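Small Schools Should Teach Small Duties

My son is in second grade at the Pruter school, which has 169 pupils. In May the parents received a letter. From next fall, the weekly "home skills" hour will be replaced by one more hour of reading practice.

I am not against reading. I came to this country with little English, and I know what a book can do. But I think the decision is a mistake, and I want to explain why.

In the home skills hour the children learn to sew a button, to fold cloth, to read a bus timetable. It costs the school 341 dollars in a year. No test measures it, so it is easy to remove.

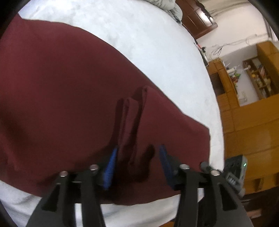
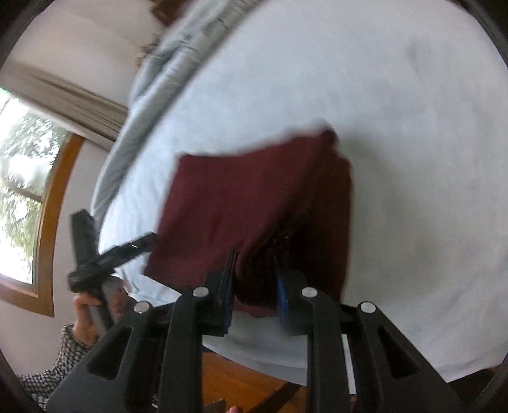 Photos: Wokodska

My son reads slowly. In this hour he was for once not the slowest, and he came home and showed his little sister what he had learned. After that he was also more willing to open his reading book. I cannot prove that one thing caused the other, but his teacher has noticed it too.

The school in Ocampo kept its hour and put the reading inside it: the children read the instructions aloud before they start. Our school could try the same for one year. The board meets again before the summer break, and I hope other parents will come and speak.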